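I finally read all 32 pages of the Wallevar good practice guide for small robot cells. Long thread, grumpy in places.

Section one is definitions. Fifteen of them. "Operator" gets two and they disagree with each other. I asked about this in November and was told it would be looked at.

The good part first. The rule on writing down the starting layout before every run is right and I wish more labs followed it. If you don't know where the objects began, your success rate is a number about your mood.

Now the part I don't buy. Section four says a cell should be "free of items not relevant to the task." Fine. Relevant according to who? The guide never says who decides, or when, or whether it gets written down.

So every group I've talked to signs the box and carries on. A checklist that everyone passes on day one isn't checking much.

My version would be duller. List what's allowed inside the arms' reach. Blades get their own line. Drinks get their own line. Anything else in there gets logged by name before the motors go live.

Same with cables. The guide wants them "suitably managed." Compare Brato's in-house sheet, which asks you to run each arm through its full travel by hand and look for a snag. That's a test. You can fail it.

Then there's the grasp scoring. Wallevar counts a pick as good if the object is held for 3 seconds. Held how? A toy truck gripped by one end and standing straight up counts the same as one gripped across the body, and good luck putting the first one down on its wheels.

Kiment raised this in the comment round and got one sentence back. "Orientation is application specific." Sure, and so is everything else in the document.

I also don't trust the number of trials. They recommend 400 per task, with no word on how often to change the layout in between. You can do 400 picks of the same truck from the same spot and learn very little.

Will I use it? Bits of it. The layout rule, the stop button section, the naming scheme for logs. The rest I'd leave until there's a second edition with some failures in it.

Wallevar is taking comments through December 14, 2019. Send them the boring ones.
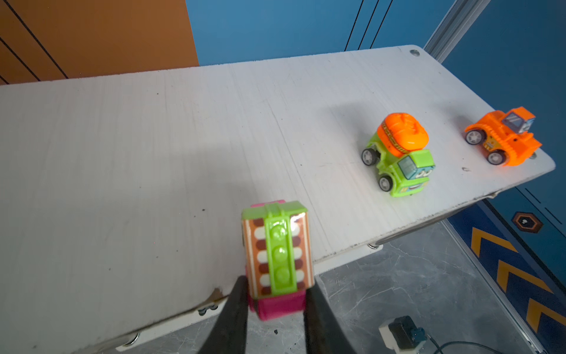
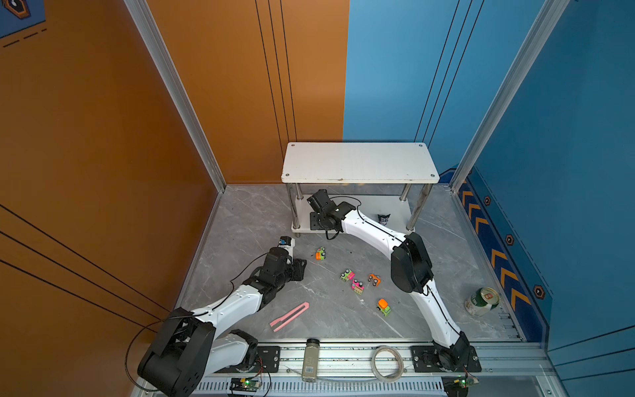

Toy vehicles in the cell, from the wrist camera (first) and the fixed camera (second).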